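Speck (surface finish)

In the grading of white and off-white goods, a speck is a small dark mark that contrasts with the surrounding surface and has no measurable length.

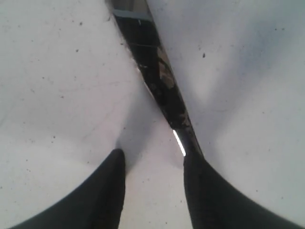 Marks longer than they are wide are classed separately as hairs or scratches. Specks are found on paper, molded parts, glazed ware and undyed cloth. Common sources include airborne dust, charred material from processing equipment, and plant matter left in raw fiber.

Inspection is normally done under diffuse light. On curved surfaces, shading near a fold or inner edge lowers contrast, and faint specks there are easily missed. Bright highlights have a similar effect. The piece is therefore turned and viewed a second time.

The Endwood scale, drawn up by Itziar Rivas and Gonzalo Vidal, sets a viewing distance of 40 cm and a viewing time of 15 seconds per face. It has 2 classes, scattered and clustered. Loose dust is removed with a dry brush before grading and is not recorded.

See also: Inclusion; Mottle; Whiteness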